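Call for Participants: Winter Table at Barrios

Barrios Restaurant, Akcombe, invites applications from home cooks and trainee chefs to take part in its tasting panel and supper programme. Applications are open from Jan 4, 2021.

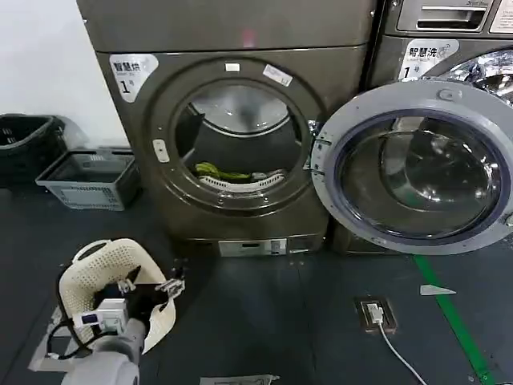 2 min read

The restaurant is preparing a new set menu to be served with wines supplied by Lindell, and wishes to try each dish with a panel of local people before the menu is printed. There are 16 places on the panel. Members will attend 12 evening sittings, each lasting 3 hours, and will be asked to complete a written scorecard for every course.

Applicants must be aged 18 or over and live within easy reach of Akcombe. No formal training in food or wine is required. Those with allergies are welcome to apply, provided that full details are given on the form.
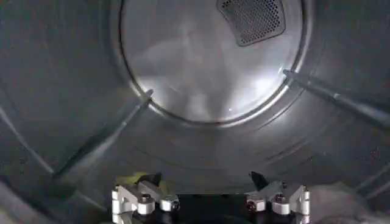
Inside the dryer drum.

Meals and wine are provided without charge. Panel members are not employees of the restaurant and no fee is paid, although reasonable travel costs within the county will be met on production of a receipt. Sittings will be held only where public health rules allow, and dates may be changed at short notice.

Two trainee chefs will also be chosen to work beside the kitchen team under the direction of the head chef, Gholamreza Golestani. Trainees should be enrolled on a catering course, hold a current food hygiene certificate and be available until the end of September. These posts are paid at the house rate for kitchen juniors.

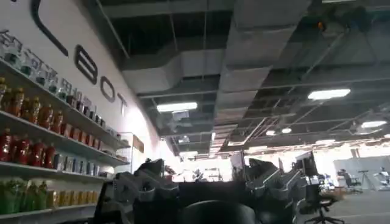 Drinks shelving by the white wall.

Applications should include a short letter, of no more than one page, describing a meal the applicant has cooked for others and the wine or other drink served with it. Trainees should add the name of a course tutor who may be contacted.

Letters should be addressed to Simin Kiani, Programme Manager, Barrios Restaurant, Nolter House, Akcombe, quoting reference 443.

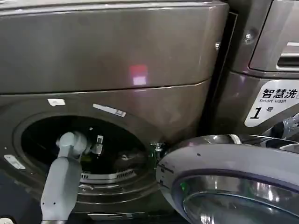 Applicants called for interview will be told in writing and should bring proof of age. Late or incomplete applications will not be considered.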